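August 18, 2019
Drokberg notebook, towel folding

Good long Sunday in the lab with Omolara, and I want to get it down before I forget which settings we ended on!

Started with the grip. The old close command ran straight to a fixed position, fine for the blocks we did in May and hopeless for cloth, so Omolara rewrote it to step the fingers in and stop when the motor load climbs. Stop threshold is 1,271 in raw units (it was 1,000 this morning, and that kept tripping before the pads had hold of anything). Set in the config file now, please don't hard-code it again.

Then the approach angle. Coming straight down pushes the cloth flat and the pads slide over it. Coming in tilted, low and along the fold, gives them a lip to take hold of. We did 6 tries each way and the tilted ones were so much better that I whooped and scared the people next door.

The wrist camera view is my favorite part of this whole project. With the white cloth on the speckled tabletop the edge finder has a real job to do, all those red and yellow chips, and it kept locking onto them until we turned the color weighting down.

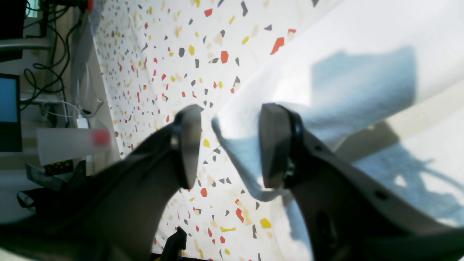 Next is the shadow problem. The gripper's own shadow on the cloth reads as a second edge when the light is bright, and the script tries to fold along it. Omolara wants to compare 2 exposures, I'd like to try masking it out from the arm pose first. We'll do both, mine before lunch.

Still to do before the Enduvbridge meet: tidy the cables by the table, charge the spare pack, send the log to Isah team for their side of the write-up.

Ese Ugwu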